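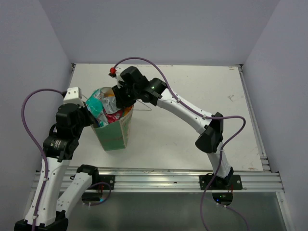
Paper bag, snack packets and two arms at the Riedl open day in Plinmont.

Packing and Unpacking Paper Bags: Tips From a Robot Demonstration

Riedl opened its workshop in Plinmont to the public on January 3, 2025, and one of the stations was a pair of robot arms with a paper bag and an assortment of snack packets. I went to see the machines and came home with notes for the kitchen. Bags of chips and candy are awkward for a robot in the same ways they are awkward for anyone with cold hands or a sore wrist, so most of what the operators said carries over.

Steady the rim first. A paper bag tips when you reach in with one hand and pull. Keep the other hand on the rim the whole time. The operators treat this as the first rule for two arms, and I now do it at home without thinking.

Get the handles out of the way. Thin loop handles fall across the opening or catch on whatever you are lifting. Fold them down over the outside before you start.

Take packets by the crimped seam. The middle of a snack bag is mostly air and slides out of your fingers. The seam at the top or bottom is flat and stiff. This also keeps chips whole.

Lift straight up. Dragging a packet over the edge is what tears the paper. If something is stuck, move its neighbor first.

Lay things flat as they come out. One layer on a clear counter lets you read the labels, check dates and decide what goes where. Stacked packets slide, and the small ones end up under the big ones.
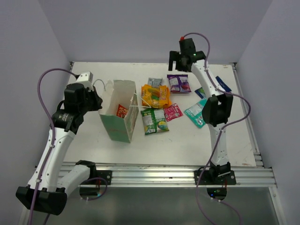

Pongsak Boonyarit wrote to say that he sorts on the counter too, but does it before packing as well as after: big packets together, small ones together, and nothing goes in the bag until he can see all of it. He added that the Riedl people gave him the same advice when he asked why a robot would care about the order. A small packet at the bottom of a deep bag is hard for a gripper to reach, and he has the same trouble with his own bag on the way home from the store.

I tried his way for a week and have kept it. The small packets go in last, standing up along one side.

A few more notes from the day:

Do not fill to the rim. Leave enough room to fold the top over once. If it won't fold, start a second bag.

Heavy things need a different bag. Paper is fine for snacks. Cans and jars go in cloth.

Save the good bags. Flatten them along the folds they came with and store them on edge behind the cutting boards. I keep 12 and recycle the rest. Any bag with a soft or stained bottom goes out right away.

Wipe the counter before you unpack. Grit sticks to the packets and gets carried into the cupboard.

If you want to go yourself, the next open day is in August. Entry is free, but you have to sign up ahead, and there are 126 places. Wear closed shoes — they do check at the door. The bag station draws a line, so go there first and leave the talks for later. Parking is behind the building.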